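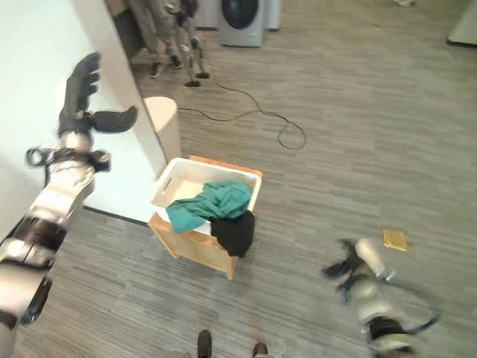

Posted by Leonilde Godinho

So I finally have an afternoon free to write up the left hand, which I have been promising to do since February, and a couple of you have been emailing me very politely in the meantime. Sorry! It's done, it works, and I learned a few things on the way that might save somebody else a weekend.

For anyone new here, I look after the humanoids at Koltcombe. I don't write the clever software. I'm the one with the hex keys and the label maker, and my job is to keep the arms moving so that Aliki Bakalis and her people can get on with teaching them laundry. Most of what they do is basket work: reach in, find an edge of something, lift it, don't drop it. Cloth is rough on hands in a way I didn't appreciate when I started. I assumed the wear would come from hard things, bangs against tables and so on. Cloth never bangs anything, it just gets in everywhere.

The trouble with the left hand started as a lazy thumb. You'd command it fully open and it would swing out most of the way and then think about it. Close the hand, open it again, and half the time it was fine. That kind of fault drives me up the wall (I much prefer things that are properly broken). Aliki noticed it before I did, to be fair, when she kept missing the edge of a towel on the left and never on the right.

My first guess was the calibration, and I ran it again, twice. No change. My second guess was the wrist connector, and I was really sure about that one. The cable comes back through the wrist and gets held down with straps, and if you cinch the straps too tight with the hand straight, the cable has nowhere to go when the wrist bends. I've caught that before on the right side. So I undid the lot, gave the cable a bit of slack, did the straps back up, and felt very pleased with myself until the next morning, when the thumb was lazy again.

At that point I did what I should have done at the start and took the hand off.

Taking it off is not hard. Power down, and I mean at the main switch, with the arm resting on something so it doesn't sag on you. I use a folded moving blanket on the bench. Undo the straps and put them in a cup. Four screws around the wrist collar, then the hand pulls straight forward, and you have to go slowly for the last little bit because the connector is still attached and it's the kind with a latch you can't see. Feel for it with your thumbnail. If you are pulling and it isn't coming, stop pulling. Ask me how I know, or better, ask Styliani Gkikas, who had to order the replacement.

Inside the thumb base there was lint. I knew there'd be some. I was not prepared for a little felted doughnut of it, packed around the pivot, gray with a thread of red through the middle. It had wound itself so neatly that it looked like a part! I picked it out with tweezers and a dental pick, and it took most of an hour, with the radio on, and I'll admit I enjoyed it enormously.

A few notes on the cleaning, for those who asked:

I don't use canned air anymore. It drives the fluff deeper, and into the finger next door if you're unlucky. A small vacuum with a soft brush end does a better job, then tweezers for whatever is left.

Don't oil the pivot. I know it's tempting. Oil plus lint makes a paste, and you'll be back in there within the month. A tiny smear of the dry grease from Karnura is all mine gets, wiped on with a cotton swab and wiped mostly off again.

Check the fingertips while you've got the hand on the bench. Two of my pads had gone shiny, and shiny pads slip on anything smooth, like the lining of a jacket. I swapped them while I was there. The glue wants a night to set and I gave it a night, even though Aliki was standing in my doorway making a face.

Putting it back was where I lost the most time, and it was my own fault. I got the hand on, got the four screws in, connected everything, powered up, and the fingers came up fine but the whole hand was sitting a hair rotated. It's very hard to see from the side. I only spotted it when the robot tried to flatten its palm on the table and the little finger side touched down first. The collar has an alignment pin and I had managed to tighten everything up with the pin sitting beside its hole. Off it all came again. Shu-fen Chow now reads me the steps out loud from the sheet while I do them, which I resisted for a whole day because I have my pride, and it is so much better.

With the hand on straight, I run what I call the wave. It isn't in any manual. I bring the arm up in front of the head so the robot's own camera gets a good look at the hand, fingers up, thumb right out to the side, and hold it there. Then a slow close, one finger at a time, and a slow open. Then I do it again at working speed, because a hand that behaves nicely when it's creeping can be a different animal when it's moving. While that's going on I'm listening more than looking. A healthy hand makes one even whir. A dry pivot has a tick in it.

After the wave we go to cloth. We've got a white plastic basket that lives on a low wooden stand, and at the moment it has a teal cloth and something black in it. I like having one light thing and one dark thing, as dark fabric is harder going for the cameras and I want to know straight away if a missed grab is the hand's fault or the eyes'. Left hand takes one, right hand takes one, swap, put them back. If it can do that without the thumb sulking, I sign the sheet and give the robot back to Aliki.

It passed, by the way. The thumb now goes all the way out every time and I've stopped dreaming about it.

What I've changed since then is the schedule. I used to open the hands up when something went wrong, which meant I was always doing it in a hurry with people waiting. Now I pull them at 2,000 grasps, counted by the log, and I do the left and the right on different days so there's always one arm I trust. Three pulls in, and I've found lint every time but never another doughnut. Angeliki Economou thinks I could go longer between cleanings. She may well be right, but I sleep better this way and it only costs us a morning.

The other change is fabric. We had a fluffy bath towel in the rotation, a great big red thing from home (mine, I'm sorry to say), and I'm fairly certain that's where my red thread came from. It has been retired. If you're setting up a laundry bench from scratch, wash everything a couple of times before it goes anywhere near a robot hand, and clean the filter in between. New towels shed like a cat in spring.

Someone asked in the comments last time about floor cables, and whether I cover them. On the fixed bench, yes. With the walking ones it's harder, since the tether has to follow them about, so the rule here is that whoever is nearest minds the slack and says so out loud. "I've got the cable." It sounds silly for the first week.

And for the person who wanted to know about the straps on the wrist: they're ordinary black hook-and-loop, from a bulk roll. Cut them longer than you think. I leave a finger's width of give with the wrist bent all the way, then check it again with the wrist bent the other way, and I write the date on a bit of tape so I know how old they are. They go fuzzy in the end and stop holding.

Next job is the right elbow, which has started making a noise like somebody opening a bag of chips in a movie theater. I've ordered a bearing from Grundwood and if it shows up before the end of the month I'll take some notes as I go this time, instead of trying to read my own handwriting off the back of a packing slip.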